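Test Operator, Gripper Comparison (fixed term)

Urkach, Plattner site
Reference: 3547
Hours: full time, days only
Start: August
Reports to: Nesrin Güler, test lead

Urkach takes old desktop computers apart so that the parts can be used again. Most of the work is still done by hand. Over the next year we want to find out which parts of it a robot arm can do well, and which gripper it should be holding when it tries. We are looking for two people to run the tests.

What the job is

You will work at a bench with one arm and a set of grippers to compare. Some were bought in and some were made in our own workshop. Each gripper gets the same jobs on the same kinds of machine: pulling memory, unplugging power connectors, lifting out expansion cards and picking a processor out of its socket. You will drive the arm by hand controller for most of this. Later in the project you will also set off automatic runs and watch them.

Every gripper goes through 508 attempts before we change it over. You write down how each one went: clean, clean after a second try, dropped, or part damaged. If a finger slips or catches on something, we want a sentence on what it caught on. A camera at the wrist records each attempt, and you will go back through the recordings when the notes and the result do not agree. 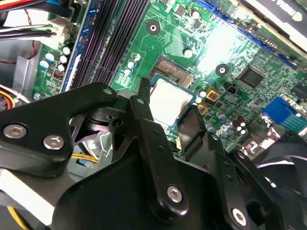

Processor work is the slowest of the jobs and the one where the grippers differ most. Long thin fingers get down into the case easily but tend to twist when they close. Wider jaws hold better and run into the cables. You should expect to spend a good part of your first two months on this.

You will also change fingers between runs, check that the screws are tight, recalibrate the wrist camera after each change and keep the stock of test machines in order. There is some lifting of computer cases.

What we ask for

Steady hands and patience with a task that repeats. You need to have opened up a desktop computer before and know your way around the inside of one. You must be able to write a clear note that someone else can follow a month later.

Experience with robot arms is useful but we do not require it. Training takes 8 working days and is paid at the full rate. We do not ask for a degree.

What we offer

A 12-month contract with the chance of an extension if the second stage goes ahead. Paid holiday, a pension, and a bus pass for the Kunmont line. The bench height can be adjusted and the work can be done sitting down apart from the lifting.

How to apply

Send a CV and one page on something you have repaired or taken apart, including what went wrong. Mark it for Nesrin Güler and quote the reference number. Applications made through Jolilard, our recruitment agency, are treated the same as direct ones.

Shortlisted applicants will be invited to spend two hours at the bench with the arm. We pay travel costs for this visit.

Posted 18 April 2023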